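Rochelle Holloway
26 March 2020

1/ A few people asked how we set up the long workbench at the Prindovcombe shop, so I'm putting it in one thread. Most of it is storage and habits.

2/ The bench runs along the white wall. Light top, gray legs. We bought it secondhand from a school that was closing its print room. It came in sections and we bolted them together on site.

3/ Height matters more than length. Ours was too low for standing work, so Edeltraud Zürcher put blocks under the legs in October. My back stopped complaining within a week.

4/ Budget for the whole wall was 459 dollars. The bench took 238 of that. The rest went on power strips, hooks, a stool and paint.

5/ Small equipment goes against the wall, at the back of the bench. It piles up there and I have stopped fighting it. The rule is that the front edge has to stay usable.

6/ Bottles and containers stay at one end with the boxes. If they wander down the bench they get knocked over. I learned that with a full bottle of cutting oil and a stack of invoices.

7/ Papers are the part we have not solved. Tagle makes a wall rack that would hold job sheets, but it needs studs and ours are in the wrong place. For now the sheets sit on the bench with the tools.

8/ Under the bench: keep it light. A stool that slides all the way in, one box for things that need fixing, and floor you can still get a broom across. We had 11 boxes under there when we moved in and I could not tell you what was in most of them.

9/ Everything tall stays out in the room, away from the wall, so you can still walk the length of the bench. The shop is 1637 square feet and it fills up faster than you would think.

10/ The bench in the middle of an ordinary working day, black stool and red box underneath. 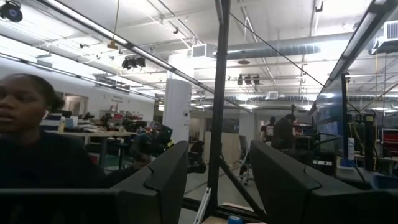 11/ Things I would change: more outlets at bench height, a second stool, and a proper shelf for the boxes - they only get stacked up there for lack of anywhere else.

12/ Edeltraud wants to add a vise at the far end. I want that end kept clear for packing. We will see who gets there first.

13/ If you have a paper rack that works on a wall with no studs where you need them, send me a photo. I'll add the good ones to the thread.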